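# The table is still set by people

I worked for eleven years in the kitchen of a hotel before I began to write, and maybe for this reason I look at robots in a different way than my friends do. They ask me if the robot can cook. I ask if it can put away the cups.

In March I had a long discussion about this with Murray Beaulieu, who plans the equipment for a group of canteens. He believes that in a short time the machines will do the whole work of the dining room, and he has already put money in his budget for it. I like Murray, but I think he is too early, and I want to explain why.

## What a chore consists of

When we say "set the table" it sounds like one action. In our hotel it was a chain of small ones. You take the tray, you lay the napkin, you smooth it, you place the cup and after it the bowl, and you look if the guest will reach them without pushing something. A new worker learned this in one morning. After a week she did 200 trays in a shift and talked with her neighbor the whole time.

A machine which does one of these steps well is already a serious piece of engineering. I don't want to make it small. A cup is smooth and narrow at the bottom, and a napkin has no fixed shape at all. If the fingers close too strongly, the cup jumps away. If they close too weakly, it slides. People solve this with the skin, without thinking. The robot must solve it each time as a problem.

The companies often show us the result at a higher speed, with small letters in the corner. Endard is more fair in this point, and publishes its videos in real time. I watched one for 40 minutes. It was slow, and I respected it more than the fast ones.

## The cloth and the cup

Bok-nam Ko trained kitchen staff for many years, and now she advises Umport on which tasks are worth to automate. She told me that she begins always with the same two questions: is the thing soft, and must two hands agree about it? If both answers are yes, she puts the task at the end of her list. Folding napkins is at the end. Moving a cup from one place to another is near the beginning, because it is hard and has always the same form.

I find this a good order. It also explains why the work on these tasks goes on at ordinary tables, with trays and bowls such as any canteen has, and with people standing close by. 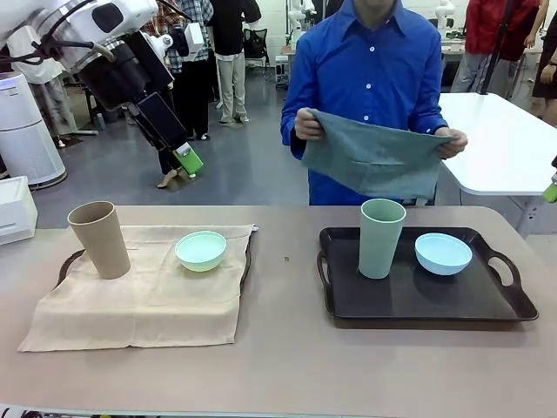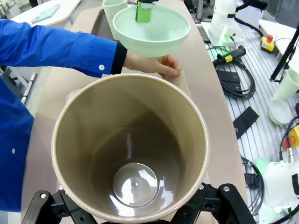
## What I would accept today

My opinion is then somewhere in the middle. I would give a machine the cups today, if they are all of one kind and if a person is in the room. I would not give it the napkins, and I would not give it the table after a family with small children, when the spoon is in the juice and the bread is under the plate.

Murray answered me that over 400 canteens could use a robot that moves only cups. Perhaps. But then he must pay the robot and also the person who does the rest, and the person will finish the cups too while she is waiting.

I would advise him to keep half of the money, and to ask again when a machine can take a wrinkled cloth from a pile and lay it flat on a tray, at normal speed, the whole morning.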